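Siege of Murevari

The Siege of Murevari was an operation of the Drorero War in which the army of the Joretti League surrounded the river fortress of Murevari and forced it to surrender after a blockade and a long work of mining under its walls.
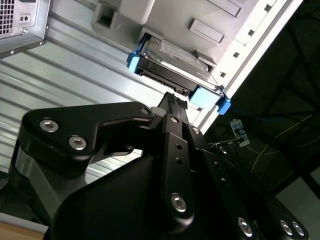
The siege lasted from April to September of the second year of the war. It is remembered mostly for the tunnels which both sides dug below the eastern wall, and for the large number of soldiers who became sick in the camps along the river. The loss of the fortress opened the lower valley to the League and cut the shortest road between the coast and the town of Drorero.

Background

Murevari stood on a low hill above a bend of the river, at the place where the valley road crosses to the southern bank. A wooden bridge had existed there for several generations, and the fortress was built to protect it and to collect the toll. The oldest part was a square keep of local limestone. The outer wall was newer and had five bastions made of earth and faced with brick. On the western and northern sides the river came close to the wall and made an attack very difficult. The eastern side looked over flat farm land and was considered the weak one.

In the first year of the war the League took most of the small posts in the hills but did not come down to the valley. Its commanders had few heavy guns and the roads were bad. During the winter the League bought guns from the foundry at Bermúdez and hired a company of miners from the lead pits near the same town. The government in Drorero received reports about this purchase but believed the guns were meant for the coast. Only one additional company was sent to Murevari before spring.

Forces

At the beginning of the siege the garrison had 1,802 men according to the muster roll, which was copied in March and is kept with the papers of the fortress. This number includes gunners, carpenters and the bakers, who were paid as soldiers. The civilian population inside the walls was not counted. Many families had left for the southern bank when the first League riders appeared, but others came in from the farms with their animals.

The League army was larger, but its size changed very much from month to month. Hill companies served for a fixed term and often went home for the harvest. The besieging commander wrote in May that he could not put more than 2,000 men in the trenches at one time, although his camp was feeding many more. The miners from Bermúdez were a separate body with their own officers and higher pay, and this caused several quarrels with the infantry.

Blockade

The League closed the eastern road in the middle of April and crossed the river above the fortress a few days later. The garrison burned two spans of the bridge so that it could not be used against them. This also stopped their own supply from the south, and after that food came only by boat and at night. The boats were small and flat and carried mainly flour and salted fish.

For the first weeks the guns of the League did little harm. They were placed too far to the east, and the earth bastions absorbed the shot well. A new battery was built in May on a rise called the Tile Field, from where it was possible to fire along the inner side of the eastern wall. The garrison had to move its powder to the cellar of the keep, and the soldiers on this side slept in covered pits.

Two attacks were made on the eastern bastion in June. The first began before dawn and was stopped at the ditch. The second reached the top of the bastion, but the attackers had no ladders for the inner side and went back after an hour. After this failure the League commanders decided to depend on mining.

Mining and countermining

The miners started their first gallery from the cellar of a ruined farmhouse. The ground was clay with a layer of river gravel under it, and the gravel let in water whenever the river rose. The gallery was lined with boards taken from barns in the neighboring villages, and the water was carried out in leather buckets. The first gallery flooded in late June and was given up.

A second gallery was dug at a smaller depth. The garrison noticed it quickly, because piles of fresh clay appeared behind the farmhouse. The engineers of the fortress placed drums with dry peas on the ground near the wall and watched how the peas moved, an old method for finding out where people are digging. They then sank three shafts and began their own tunnels toward the sound. In July the two sides broke into each other's works, and there was fighting underground with picks, pistols and pots of burning sulfur. The smoke made the gallery useless for both of them.

The third gallery was the longest. It started from behind the Tile Field and measured 549 feet from its entrance to the powder chamber. The miners worked only when the battery above was firing, so the noise would cover them, and the clay was thrown in the river at night. The garrison knew that something was being prepared, but its listeners gave different opinions about the direction -- two of the countermines were dug well to the north of the real one.

The mine was fired in early September, in the afternoon. It threw down the face of the eastern bastion and filled a large part of the ditch. The infantry that should have entered the breach was not in its place, apparently because the signal was given before the change of the guard was finished. The garrison had time to build a barrier of carts and wool sacks across the gap, and the assault was repulsed with losses on both sides.

Surrender

The breach could not be repaired under fire, and by this time the flour was nearly finished. A fever, probably typhus, had been in the fortress since July. The garrison asked for terms a few days after the explosion. They were allowed to leave with their personal arms and one light gun, and to march to Drorero by the southern road. The sick stayed in the keep under the care of the League, as the agreement required. Most accounts say that the terms were respected, but some farms on the southern bank were robbed by League soldiers the same week.

Aftermath

The League repaired the bridge before winter and used Murevari as a store for its campaign of the next year. It did not rebuild the eastern bastion in brick and only closed the gap with earth and a fence of stakes. When the war ended the fortress was returned to Drorero, but the government had no money to maintain it. The outer wall was sold for building material, and brick from Murevari can be found in houses on both banks.

The miners' company went back to Bermúdez and waited several years for the last part of its pay. The letters it sent to the League council about this debt are today one of the main sources for the underground part of the siege -- they list the tools, the working hours and the quantity of boards used in each gallery.

Remains

The keep is still standing without its roof. The crater of the September mine is visible as a shallow round hollow in a field east of the village and is often full of water in spring. Part of the third gallery was opened when a drainage channel was dug near the Tile Field. Some of its boards were still in place, and the entrance was later closed again for safety.

See also

Drorero War
Joretti League
Military mining
Countermine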